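Demo collection, bathroom set – notebook, December 2018

Back at it after the renderer update. Kurniawati has the shared machine until lunch, so I'm on the old tower under the window, the one that sounds like a hair dryer whenever a shadow gets recalculated. It's forty-one degrees in the car park and the air con has opinions of its own.

Where we left off: the Furum set is the household one, with every room made in sim, and the bathroom was handed to me on the grounds that I'd been away the day it was handed out. The task is pick and place onto a raised flat surface, teleoperated, with a person on the controller and the arm logged at every step. The policy gets trained on whatever we feed it, bad habits included. My bad habits are well represented so far.

Target for the bathroom is 26 clean demos before we shut for the break. As of this morning I had 17 saved and 6 of those flagged, mostly for dithering. By dithering I mean the bit just before release, where the operator hovers and shuffles a few millimetres left, then right, then left again, like someone parking a caravan. Last month's policy learned this from us beautifully. It would get to the spot, wobble for the rest of the episode and never let go. Gilles put the clip up at the Otitach catch-up and it got a round of applause.

Changes since last entry:

Gripper speed capped lower on close. Thin objects were squirting out of the fingers like watermelon seeds. Physics engine says this is my fault, and I've stopped arguing with it.

Friction on the surfaces bumped up a touch. Smooth horizontal surfaces had all been behaving like a wet pool deck. Don't go higher than the value in the config, or objects start sticking at angles that would upset an engineer.

Start poses now randomised from the Trumlow file in place of my hand-typed list. My hand-typed list had the same pose in it twice and one that began inside a wall.

Controller dead zone widened. Yoga reckons it feels like steering a ute with a loose rack, and he's right, but the logs are a lot less jittery. He can have his old setting back on his own runs if he labels them.

Morning session: slow. The first few runs went to getting my hand back in, and I binned them without looking too closely. After that the approach from above began to feel natural again. The trick (writing this down because I forget it every time) is to get the wrist pointing straight down early, well above anything, and only then worry about sideways. If you try to do both on the way down you clip whatever's standing there, and then the demo is about knocking things over. We already have plenty of data on knocking things over.

Thing to watch – the distractor objects. The generator puts small items wherever there's a flat top to put them on, with no regard for taste or for interior design. I left it alone. Saodah's argument from the kitchen set was that a tidy room teaches the policy tidy rooms, and the kitchen numbers did pick up once she let the clutter back in. So the clutter stays, and I get a miniature landmark on the cistern.
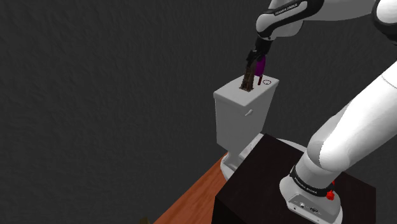 Amirul reckons the hover before release should be trimmed out of every demo in post, and that I'm wasting afternoons re-recording what a ten-line script could fix. Fair point on the afternoons. My trouble with it is that trimming leaves a jump in the arm position, and the policy is very good at noticing jumps. We tried it on the laundry set and got an arm that teleported in spirit and lurched in practice. He says use a smoother. I say show me the smoother. He's gone off to write it, so at least one of us will be productive.

Meanwhile I'm re-recording the flagged ones by hand. New rule for myself: one correction allowed before release, then commit. If it lands crooked, it lands crooked, and the success check can sort it out.

Speaking of the success check: it passes an object that has tipped over, so long as it's touching the right surface. Technically on the lid, yes. I've asked for an upright test on anything with an obvious top and bottom. Filed it under Tjoa, since that's where the checker lives, and was told January. Until then I'm eyeballing the end of each episode and typing y or n like it's 1986.

Afternoon: up to 19 saved. Still short, but the new ones are a cleaner lot and I don't wince at the playback. Disk is filling faster than expected; somebody (me) left the depth stream on at full resolution.

To do:

Turn depth back down before the next run.
Redo the flagged demos, oldest first.
Get Kurniawati to do a batch so it isn't all one person's hands.
Compare Amirul's smoother with raw on the same episodes, same seed.
Ask Gilles to take the wobble clip off the shared screen.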